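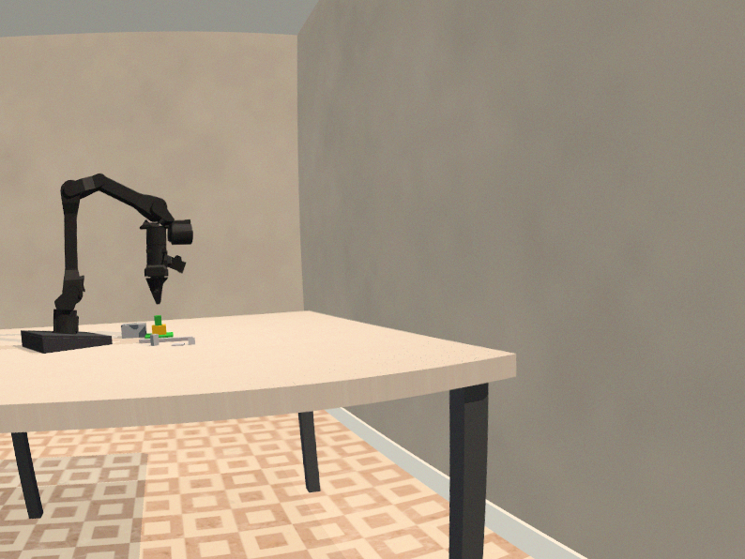 Ticket: Shared calendar shows wrong times for Pondham office
Product: Lamora Calendar (web and desktop)
Opened by: Delali Antwi
Assigned to: Elfriede Meinecke
Priority: Normal (was Low, changed by requester)
Status: Closed, workaround in place

Delali Antwi wrote:
Recurring meetings made by anyone in Pondham show up one hour late for everybody in the Uvell office. One-off meetings are fine. It has been like this since the clocks changed and I have reported it once before. That ticket was closed with "please clear your cache." I cleared my cache. I would like it noted that I cleared it again before writing this, so we can skip that part.

Elfriede Meinecke wrote:
Skipping it. Can you tell me whether the meetings are wrong in both the browser and the desktop app, and whether the person who made the meeting sees the right time?

Delali Antwi wrote:
Both. The organizer sees the right time. I see the wrong time. If I open the meeting and look at the details, the right time is printed in the small gray line under the title, and the wrong time is in large type above it. So the program knows. I'm not sure what to make of a program that knows and shows me the other one anyway.

Elfriede Meinecke wrote:
Vendor says this is a known display issue, fixed in the April update. We have the April update. I checked the version number on your machine and on mine and they match the release notes. I made a weekly test meeting from a Pondham account and invited you. Please tell me what you see.

Delali Antwi wrote:
One hour late. Same as the others.

Elfriede Meinecke wrote:
Then it isn't fixed, or it's a different problem that looks the same. I've gone back to the vendor with screenshots of both. Their first reply asked if your computer was set to the right time zone. It is. I looked.
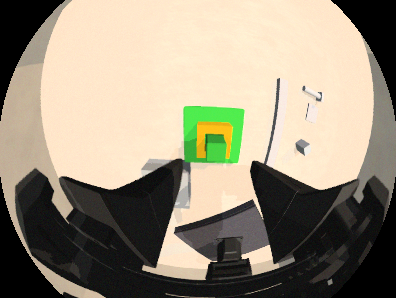 The second reply suggested removing and adding back the shared calendar. I don't expect much from this, but they won't pass the case up without it, so please do it when you have a minute. Right-click the calendar, Remove, then sign out, sign in, and add it from the directory. Your own appointments won't be touched.

Delali Antwi wrote:
Done. It fixed the meetings for the rest of that day and I nearly wrote to say thank you. Next morning they were all an hour late again. I have to say I don't believe anything was fixed. I think it showed me a fresh copy and then went back to its old ideas overnight.

Elfriede Meinecke wrote:
I think you may be right about the overnight part. There is a sync job that runs at 4 every morning. I turned it off for your account only. Please look tomorrow.

Delali Antwi wrote:
Correct this morning. Removed and added the calendar last night as you asked. All the recurring ones are where they should be, including the Ankrah call, which I have now missed the start of more than once.

Elfriede Meinecke wrote:
Good. I turned the job back on to be sure, and the test meeting moved by 60 minutes at the next run. Turned it off, re-added, and it came back. I'm satisfied it's the sync job and not your cache.

What I found in the settings: the sync job has its own time zone, separate from the server and separate from the user. Ours was set to a fixed offset instead of a named zone, so it ignores the clock change. The setup guide tells you to pick the fixed offset "for best results." I have asked the vendor what results they had in mind. No answer yet.

Changed to the named zone and turned the job on for all Uvell accounts. Checked 12 recurring meetings after the next run and every one was right.

Delali Antwi wrote:
Mine are right too. Will it hold when the clocks go back?

Elfriede Meinecke wrote:
It should. I'm not going to promise it on the strength of the vendor's documentation. I've put a reminder in my own calendar for the week of the change, as a one-off meeting, and I'll run the same test then.

Internal note, 23 August 2021:
Closing as workaround. Vendor still lists this as resolved in the April update, which does not match what we saw. Do not send users the cache instructions for this one. If it comes back, check the sync job zone first, under Admin, Connections, Advanced. Updates have reset other items on that page before.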